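Kilholm Releases the Ellery Two-Arm Tabletop Workcell

PERNLEY, 1/18/25 - Kilholm today began taking orders for Ellery, a tabletop workcell with two robot arms for labs and product teams working on handling everyday objects. The cell ships as a kit and can also be ordered fully assembled from the company's shop in Pernley.

Ellery replaces the single-arm bench kit that Kilholm has sold to university labs and small engineering firms. Customers using that kit asked most often for a second arm and for an enclosure that could be rebuilt the same way in another room. Both are now standard.

The two arms are mounted on one aluminum rail base along the near edge of the table, so their spacing stays fixed once the cell has been set up. Each arm carries a parallel gripper with a sensor module on top, near the wrist. Posts and a crossbar made from aluminum extrusion form the enclosure, and the wall panels can be covered in any wallpaper or film the customer chooses. Shelves, baskets and other fixtures can be attached to the side walls.

Either arm can run alone, or both can work in the same area of the table. Kilholm expects most customers to begin with simple sorting and plate-loading tasks using toys, produce and household items. The demonstration cell is set up for this kind of work, with a red fruit held in the left gripper and the right gripper open at the rim of a scalloped plate.

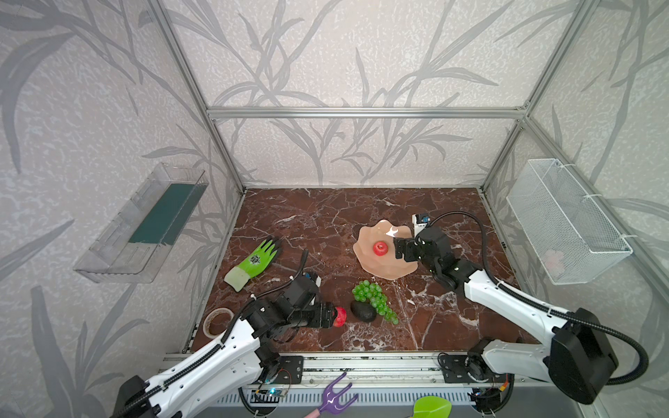
What Comes With the Kit

The standard Ellery kit includes both arms, two grippers with sensor modules, the rail base, the enclosure frame, cable sleeves, mounting plates and a printed assembly guide. A computer is not included. The control software runs on a customer's own Linux machine, and a list of tested models is posted on the Kilholm support page.

A starter set of 76 objects is sold separately. It covers kitchen items, garden toys, work gloves, tape and play food in a range of sizes. Customers may use their own objects, and the software does not need to be told what is on the table before a session starts.

Assembly takes two people one working day. The frame goes up first, then the rail base, then the arms. All fasteners are supplied in labeled bags, and the only tools needed are the hex keys packed with the frame. The table surface is not part of the kit. Any flat top that meets the dimensions in the guide will work.

Service and Training

Each cell carries a parts warranty of 4 years on the frame and rail base and one year on the arms and grippers. Replacement gripper fingers are treated as wear items and are sold in packs of 4. Customers who send in an arm for repair can request a loaner for the length of the repair.

Training is offered at the Kilholm branch in Oterstead or by video call. The course covers arm setup, gripper adjustment, safe working distance and recording a session. One seat is included with every assembled cell.

Ordering and Delivery

The first production run is limited to 100 cells. Kits ship in the order in which deposits are received, and assembled cells follow in May. Owners of the single-arm kit can apply a trade-in credit toward either version, provided the old arm is returned with its power supply.

Quotes and dimension drawings are available from the sales desk in Pernley. Visits to the demonstration cell are by appointment.

About Kilholm

Kilholm builds bench-scale robot equipment for research and product testing. The company designs and assembles its products in Pernley and operates a training and repair branch in Oterstead.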